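Play Equipment Check: Balls and Hand Pumps
Stotumton hall, Surley play sessions
Checked Apr 1, 2020

1. Balls, outside surface. PASS
Run your hand all the way round and feel for splits, going slowly over the seams. The patterned ones hide small nicks very well, so please take your time and turn them to the light.

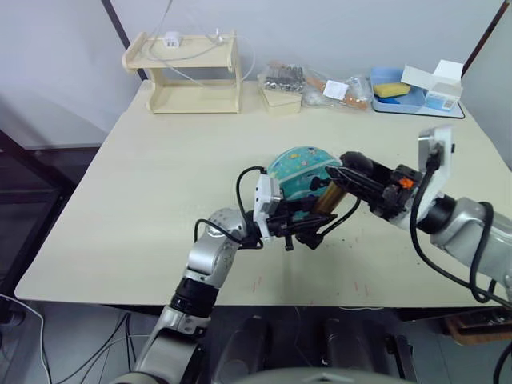 How hard should a ball be before it goes back out to the children?
Firm enough to bounce nicely, with a little give when you press both thumbs into it.

2. Hand pump. PASS, with comment
Handle to be pulled and pushed 15 times with nothing attached. It should move sweetly, and if it squeaks, a drop of oil will do it a world of good.

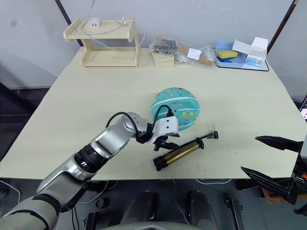

Needles are my great worry, as those of you who have heard me on the subject will know. They are thin, they roll, and they bend if you so much as lean on them. One like the metal needle standing up near the pump's nozzle is all too easy to catch with a sleeve, so do pop it into its lidded tin the moment you stop pumping. We bought 5 spares last June and I should dearly like to keep them – all of them!

3. Table. ACTION
Crumbs and specks to be brushed off before any ball is set down, and pen marks wiped away with a damp cloth. Edges and corners to be felt for splinters too.

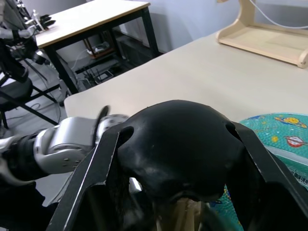

If a mark won't shift, leave it be and write it in the book, and I will have a go with something stronger when I am next in.

4. Storage. PASS
Pump on the low shelf, needle tin on the high one.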